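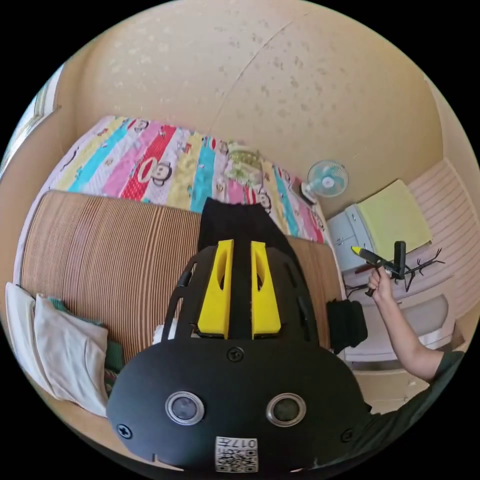 Week 2: Fabric, Grain and the Art of Not Trusting the Bolt

Textiles for Costume and Soft Furnishing
Handout prepared by Amrit Beaulieu

Bring this to the workroom, along with your shears. If you left your shears at home you will be using the communal pair, and you'll remember them next time.

Warp, weft and the selvedge

Woven cloth is made of two sets of yarns. The warp runs the length of the bolt and is held under tension on the loom. The weft goes back and forth across it. The selvedge is the firm edge down each side where the weft turns around, and it runs parallel to the warp. When a pattern says "place on straight grain", the arrow on the pattern piece should be parallel to the selvedge. Measure from both ends of the arrow. Eyeballing it is how the Drotville curtains came to hang the way they do, and they were made by people with diplomas.

Warp yarns are usually stronger and stretch less than weft. Cut most garments with the warp running vertically and they'll hang decently. Cut on the true bias, at 45 degrees to the selvedge, and the same cloth will drape, cling and grow. Hang a bias skirt overnight before you hem it. Gravity has opinions and it is better to hear them early.

Raw edges and why they fray

A cut edge frays when yarns parallel to the cut slide off the ends of the yarns crossing it. Loose weaves fray more than tight ones, and slippery filament yarns fray more than hairy spun ones. Satin will come apart if you look at it with intent. Felted wool hardly bothers. A plain cotton drill sits somewhere in the middle and is what we'll use for samples.

Your options, in rising order of effort:

Pinking. Quick, and fine for tightly woven cottons that will never see a washing machine.

Zigzag. Set the stitch so the right-hand swing lands just off the edge. If the edge rolls into a tube, your tension is too high.

Overlocking. Neat and fast, and unforgiving of anyone who feeds a pin into it. The Sandhu machine by the window has been retimed and I would like it to stay that way.

Bound or French seams. Slow, handsome, and invisible to everyone except the person marking your work.

Shrinkage

Wash the fabric before you cut it, the way the finished thing will be washed. Cotton and linen can shrink noticeably in the first hot wash, mostly along the warp, so your sleeves go before your shoulders do. Daniyal Bajwa has kindly lent us his Ernside waistcoat as a teaching aid. It fitted him in April.

For next class

Prepare 2 samples in drill, each 30 cm square, one zigzagged and one French seamed. Mark the warp direction in pencil on the wrong side. Label them with your own name – last year I received a whole pile signed "me".

Reading: the chapter on weave structures in the course reader, including the diagrams, which are grey but correct.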